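Equipment Planning Group – Minutes
Meeting held September 4, 2019, upper level meeting room, Wornard building

Present: representatives of Operations, Data Collection, Facilities and Purchasing. Apologies received from IT.

1. Minutes of previous meeting
Accepted with one correction. Under item 4, "rental" should read "lease to own".

2. Matters arising
2.1 The Kovo quote has been reissued with freight shown as a separate line. Purchasing has it on file.
2.2 The labelling of chargers is still outstanding. Carried over.

3. Hand-held grippers
3.1 Data Collection reported that the current hand-held units are in use on most working days. When one is out for repair the collection schedule slips, as there is no spare.
3.2 Two suppliers have quoted. Kovo is at $1137 per unit, with fingers and mount included. Chukwu is at $515 per unit for the body only – fingers, mount and calibration are extra and have not been priced.
3.3 Operations asked that the two quotes be put on the same basis before any comparison is made. Agreed.
3.4 It was noted that the Kovo body takes the fingers already in stock. The Chukwu body needs an adapter plate. Facilities can machine the plate in house if a drawing is supplied.
3.5 Proposal: buy 3 units this financial year and hold one of them as a spare. Supported in principle, subject to 3.3.
ACTION: Purchasing to obtain a complete price from Chukwu, including calibration.
ACTION: Data Collection to send Facilities the adapter drawing.

4. Consumables and spares
4.1 Finger pads are wearing faster on fabric tasks than was budgeted. The present stock is 44 pairs. Data Collection expects nearly all of it to be used by the end of October.
4.2 Pads to be moved from project purchases to the standing consumables line. Agreed.
4.3 Storage cards – no change.
ACTION: Purchasing to set up a standing order for pads.

5. Collection sites
5.1 The locker area beside the mezzanine remains in use for cloth handling. Operations would like a second location with different furniture and lighting, so that the fabric recordings are not all from one place.
5.2 The Lollideo site was suggested. Access hours and insurance are not known.
5.3 Facilities asked that walkways and the bench in front of the lockers be left clear at the end of each session.
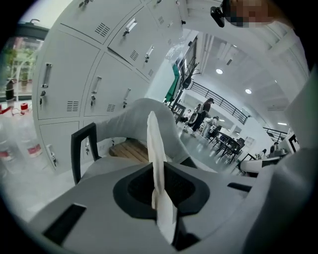
Figure 1. Hand-held gripper and gray fabric item, locker area.

ACTION: Operations to contact Lollideo about access hours and insurance.

6. Fixed arm for bench work
6.1 Deferred. The floor loading figures have not arrived, and the group did not want to discuss price without them.
6.2 Purchasing noted that a deposit would fall in the current budget year even if delivery did not. Operations to keep this in mind when the item comes back.

7. Other business
7.1 Request for a second charging shelf. Facilities to check the circuit first.
7.2 The booking sheet for hand-held units will move to the shared calendar. Paper sheet to be withdrawn once the calendar is set up.

8. Next meeting
October, same room. Revised quotes to be circulated with the agenda.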